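Praktikum Robotik und Handhabungstechnik
Blatt 4: Greifer, Stab, Kamera -- was ein Vergleich hergibt und was nicht

Lehrwerkstatt Brostitz, 13. September 2026
Von der Praktikumsleitung

Drucken | Per E-Mail versenden

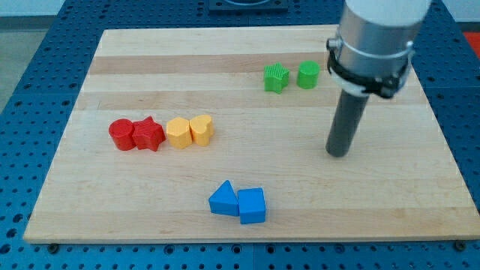 Abb. 1: Stabförmiger Endeffektor über dem Holzbrett mit acht Formbausteinen in Rot, Gelb, Grün und Blau.

4.1 Vorbemerkung

Wer die Prospekte liest, bekommt den Eindruck, das Greifen sei gelöst. Der Hersteller Viklund wirbt für seinen Zweifingergreifer mit einer Erfolgsquote, zu der weder Objekte noch Untergrund angegeben sind. Solche Zahlen sind in diesem Praktikum als Behauptung zu behandeln, bis sie am eigenen Aufbau nachgemessen wurden. Das gilt auch für unsere eigenen Zahlen aus dem April, siehe 4.4.

4.2 Warum zuerst der Stab

Der Stab kann nichts greifen. Er kann schieben, und das reicht für eine überraschend große Zahl von Sortieraufgaben. Verglichen werden auf demselben Brett:

a) Stab, starr, ohne Sensorik
b) Zweifingergreifer Viklund
c) Sauggreifer Eler

Die Bausteine eignen sich, weil sie den drei Werkzeugen unterschiedlich schwerfallen. Der Zylinder rollt weg, sobald er umfällt. Am Stern findet der Stab je nach Anfahrtswinkel eine Zacke oder eine Kerbe, und der Stein dreht sich entsprechend. Der Sauger hat es mit glatten Deckflächen leicht; gedruckte Oberflächen mit Rillen sind eine andere Sache. Würfel und Dreiecksprisma, die sich berühren, lassen sich mit dem Stab kaum einzeln bewegen. Der Zweifingergreifer hat dort allerdings auch keinen Platz für den zweiten Finger.

Das Brett ist verschraubt und bleibt es. Wer es löst, kalibriert neu.

4.3 Kamera und Steuerung

Die Farberkennung läuft über Zarham, Version wie auf dem Laborrechner installiert, bitte keine Updates. Ein Punkt, der regelmäßig Ärger macht: Der blaue Würfel und der Lochtisch haben fast denselben Farbton. Solange der Würfel auf dem Holz liegt, ist die Segmentierung brauchbar. Schiebt ihn der Stab über die Brettkante, verliert ihn die Software oder meldet den halben Tisch als Objekt. Auch Gelb ist heikel, die helleren und dunkleren Holzstreifen liegen im Farbraum näher daran, als man denkt. Schwellwerte also protokollieren -- und zwar vor dem Lauf.

4.4 Zu den Aprildaten

Im April wurden 1723 Einzelversuche aufgezeichnet. Davon mussten 121 verworfen werden, meist wegen fehlender Zeitstempel. In 19 weiteren Fällen steht im Protokoll »Erfolg«, obwohl der Stein laut Endposition das Zielfeld nur berührt. Ob das ein Erfolg ist, hätte vorher festgelegt werden müssen. Die Rangfolge der Werkzeuge aus diesem Datensatz bitte nicht zitieren. Der Sauggreifer lag vorn, aber er wurde auch überwiegend an Würfeln erprobt.

4.5 Aufgaben

1. Legen Sie schriftlich fest, was als Erfolg zählt. Zwei Sätze genügen.
2. Stellen Sie farbgleiche Paare auf und schieben Sie jeweils einen Stein, ohne den anderen zu bewegen. Notieren Sie Anfahrtswinkel und Abstand der Stabspitze zum Holz.
3. Wiederholen Sie die Reihe mit b) und c) bei gleicher Ausgangslage.
4. Nennen Sie einen Grund, aus dem Ihr Vergleich unfair sein könnte -- und für welches Werkzeug.

Geschwindigkeit höchstens auf Stufe 4. Abgabe als PDF, Rohdaten beilegen. Diagramme ohne Streuung werden zurückgegeben.

Weitere Blätter
Blatt 1: Koordinatensysteme und Werkzeugmittelpunkt
Blatt 2: Hand-Auge-Kalibrierung
Blatt 3: Protokollführung
Blatt 5: Kraftbegrenzung beim Schieben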